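Welcome back, everyone, and a special hello to those of you who moved over from the Tuesday section. These notes go with the second lecture of the course, the one on sleep in the household before electric light, and they follow the order I talked in, more or less. I have added a few things I skipped when we ran short of time.

## Lecture 2: How a Town Went to Bed

We started with a simple question, which was what time people in Breltville went to sleep before the power company arrived. Most of you guessed "when it got dark," and that is a perfectly sensible guess. The trouble is that in December it would have put a whole town to bed before supper was cleared. The letters and account books tell a messier story. People sat up by the stove mending things, they visited each other, they argued, and a good many of them got up again in the night to feed a fire or check on an animal.

Our main source for this is the Renier diary, which you have in the course packet. Mrs. Renier kept it for 18 years, and I will admit to being very fond of her. She writes down the weather, what she paid for lamp oil, and who coughed. She almost never writes down what she felt, so when she does (see the entry about her sister's visit) it really does stop you short. Please read the winter entries slowly! They look repetitive on a first pass, and it took me several readings to notice how often she mentions being awake.

### First sleep and second sleep

Some historians have argued that many people in earlier centuries slept in two stretches, with a quiet waking hour or so in between. Others think the evidence has been pushed too far, and that we are looking at ordinary broken sleep with a nice name attached to it. I would like you to keep both views in mind as you read. When Mrs. Renier writes "rose after first sleep and set the bread," is she describing a habit everyone shared, or only her own way of running a kitchen? I lean a little toward the second reading, but I have changed my mind before and may well do it again by the end of the term.

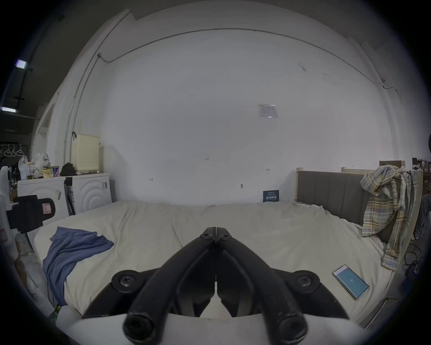
The bed itself was often the most valuable thing a family owned, and that surprises people every year. In the Theodorakopoulos estate inventory, the bedstead, the feather tick and the linens together are put at 145 dollars, which is more than the wagon and both plows. Sheets were counted, marked with initials, mended, turned sides to middle when the center wore thin, and left to daughters by name in wills. If you have an older relative who still irons pillowcases, do ask where she learned it — you may get a very good paper topic out of the conversation.

We also spent a while on who slept where. Children shared, hired hands shared, and travelers at the Hosura boarding house shared with strangers, apparently without much fuss. A bed of one's own came later and came unevenly, and the idea of a bedroom as a private place came along with it. Keep that in mind when we get to the chapter on house plans, where the upstairs hallway turns out to matter a great deal.

### A word on the numbers

The town had 1,492 people at the census we are using. I wrote 2,000 on the board, and that was my mistake, so please correct it in your notes. Thank you to Christos Triantafyllou for catching it and for being so polite.

### For next time

- Read the Renier diary, winter entries only, and mark every mention of waking, lamps or fires.
- Look over the Theodorakopoulos inventory and pick one item you don't recognize. Bring your best guess.
- Write one page on a bedtime habit in your own family and where you think it came from. Handwritten is fine.

We will open with your pages and then move on to lamp oil, candles and what they cost — bring the price table from the back of the packet, as we will be using it for most of the hour. My office door is open after class, and if you are stuck on the diary's handwriting, come by and we'll puzzle through a page together.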